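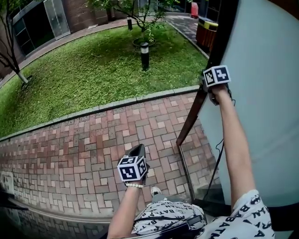 Who buys from Prakotar today? Mostly electrical contractors and small hotel groups, who order emergency and corridor lighting in batches of up to 300 units.

Start with the split. Tretard does the driver design, Prakotar does assembly and sales. Two companies, 15 people on the design side. Mention Amaral only as the housing supplier.

Clirnamora range: 3 models, same driver board in all of them. Say why the board is shared - fewer spare parts for the contractor to carry. Pause here for questions on dimming, there are always some.

Warranty. It changed in April. Read the new wording from the handout, don't paraphrase it. Claims go to Prakotar first, then to us.

Lead times: nearly two weeks for stock colors, longer for custom. Don't promise a figure for custom.

Hand over to Shobha Palaniappan for the export part. She has her own slides - leave the laptop plugged in.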